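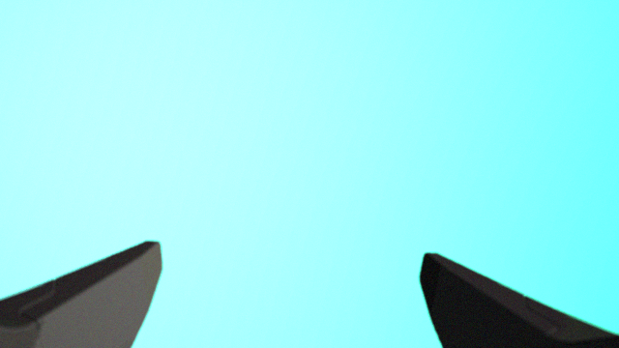
Part 4: Setting up your Grumus drip timer

OK, you've got the mainline hose laid out and the little emitters pushed in (if you haven't, go back to Part 3, I'll wait). Now we get to put the timer on the spigot and teach it when to water. I've set up four of these in my own yard and one at my neighbor Usa Bunnag's place, and the whole job goes faster than making lunch once you know the menu.

What you need on hand

The timer, two AA batteries, the rubber washer from the small bag, the filter, the pressure reducer, and a roll of plumber's tape. No wrench! Please leave the wrench in the garage.

Step 1. Put the batteries in first. The tray slides out from the bottom, and it's a real pain to reach once the timer is hanging on the wall. Plus sign faces you on the left one and away from you on the right one. The screen will blink 12:00.

Step 2. Turn the spigot all the way off and take off whatever hose or nozzle is on there. Wipe the threads with a rag. Mine had a crust of white mineral gunk, so I scrubbed it with an old toothbrush and some vinegar.

Step 3. Check that the rubber washer is sitting flat inside the big swivel nut on top of the timer. It likes to fall out in the box. Then screw the timer on by hand until it's snug.

CAUTION: Hand tight only. The nut is plastic and it will crack. I cracked my first one with pliers on a Tuesday evening and had a very wet patio until the new part came.

Step 4. Under the timer goes the filter, then the pressure reducer, then your hose. Look for the little arrow on each piece and make sure it points down, the way the water goes. Two wraps of plumber's tape on the male threads of the reducer is plenty. The swivel ends don't need any.

Step 5. Open the spigot slowly, halfway at first. Nothing should come out the bottom yet, since the valve inside is closed. Look for drips around the top nut. If you see one, shut the water off, reseat the washer, and try again.

Step 6. Set the clock. Hold SET until the hour flashes, use the arrows, press SET again for minutes. Watch for the tiny AM/PM in the corner (I had mine running at night for a week before I caught it).

Step 7. Now the schedule. Press PROG, pick A, and set your start time. I like 9 AM in spring and earlier once it heats up. For run time I use 11 minutes for herbs and pots and 50 for the tomatoes and squash, which is why the tomatoes get their own timer. Press the days you want, then press PROG one more time to save. If you walk off without that last press, it forgets everything!

Step 8. Press MANUAL and let it run while you stroll down the line. Every emitter should be dripping. A dry one usually has a bit of dirt in it, so pull it out, blow through it, and push it back.

Note on rain: the RAIN button skips watering for a day or two and then picks the schedule back up by itself. OFF does not. OFF stays off until you remember it.

Note on winter: bring the timer inside before the first hard freeze. Take the batteries out, shake out the water, and leave it with the valve open. I put mine back out in March, but go by your own weather.

Flushing the line and capping the far end are both in Part 5.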